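Fodthorpe Building Services | Talks | Notes | Archive | Contact

Talks > Wet areas > Kitchen sinks and splashbacks > Speaker notes

Print this page | E-mail this page

Speaker notes: Dark sinks, tiled walls and the strip in between

Speaker: Bernadette Sabatier
Session chair: Anatole Tanguy
Slides by Thierry Lecomte

Opening (keep short)

Thank Anatole. State the scope: domestic sinks set into a light-coloured counter, with a tiled wall behind. Commercial kitchens are out of scope and so are laundry troughs. Questions at the end, except on sealant, where people may interrupt.

Say where the material comes from. The Brondel maintenance log holds 3,484 entries. Odette Brunet sorted them by location of fault. The largest group is the back of the sink: the ledge, the tap base and the joint at the foot of the wall. The basin itself produces very few calls. Most of those are about appearance, and most of the appearance calls are about limescale on dark finishes.

Slide 2. The back ledge

Define the term. The ledge is the strip of counter between the rear rim of the sink and the wall. It carries the tap. On many installations it is too narrow to wipe properly with a folded cloth, and the cleaner goes around the tap base and leaves the strip behind it.
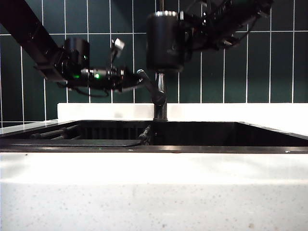 Water reaches the ledge in three ways: splash from the basin, drips from wet hands working the lever, and rinsing that goes wide. The third is underestimated. Anyone emptying a cup toward the back of the sink puts water on the ledge sooner or later. A small volume does no harm if it drains forward. If the counter has been set with a slight fall toward the wall, the water sits in the joint.

Check with a short level before the tap goes in. Florencio Montes uses a spoonful of water as well and watches which way it runs. Both methods are acceptable. The level gives you something to write down.

Slide 3. Tile and grout

Tall tiles in a stacked layout have long vertical grout lines that run straight down to the counter. Each line ends at the joint. If the grout is porous or has cracked at the bottom, that is where staining starts. White grout shows it early, and I regard that as a point in favour of white grout.

Glossy glaze cleans well. It also shows dried droplets, particularly on deep colours. Green, navy and black behave the same way here. Wipe down with plain water, then dry with a second cloth. Do not use an acid descaler on the wall. It takes the scale off the tile and attacks cement grout at the same time.

The bottom joint should be flexible sealant. Grout in this position will crack. Colour-match to the grout or to the counter, whichever the client prefers.

(Pause here for sealant questions. No more than 10 minutes. Šindelář will want to talk about primers. Refer him to the handout.)

Slide 4. Dark taps

Two points. First, the coating. Dark taps come with various coatings, and the care instructions differ. Read the sheet before recommending a product. Where there is no sheet, use mild dish soap and a soft cloth.

Second, the lever. A lever set on the body of the tap needs clear travel in every direction. Work it through its full range at handover, including toward the wall. 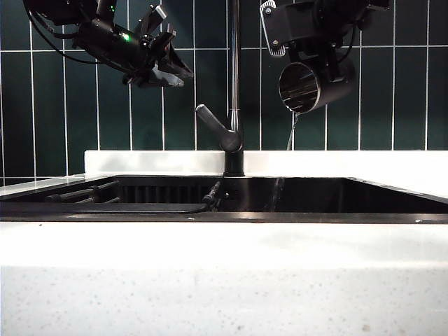

Rinsing habits belong in the handover talk. Ask the client to rinse cups and glasses low in the basin and to tip them out toward the drain. A tall spout encourages people to hold things high, and a stream falling from a height spreads further when it lands. The Vikarier flats had more than 3 repeat calls for a wet back joint, and the sealant was sound every time. We changed the advice and the calls stopped.

Slide 5. Black basins

Hard water leaves a pale film on the basin floor and walls. Rinse after use and dry once a day. Lift out any rack or grid weekly and clean beneath it. Scale builds up where bars or feet touch the surface, and it is harder to remove there. Avoid scouring pads.

The front rim takes knocks from pots. Look along it under a low light to find chips. Record them at handover with the client present.

Slide 6. Inspection routine

- Dry the ledge completely and wait 2 minutes.
- Press the bottom joint with a fingertip along its full length.
- Check the tap base for movement.
- Open the cupboard and feel the underside of the counter behind the basin.
- Note the grout condition in the lowest course.

Leave slide 6 up during questions. Handouts are on the table by the door. Thierry has the spare adaptor. The room is booked again after us, so finish by 3 p.m. and take the sample tiles with you.

Print this page | E-mail this page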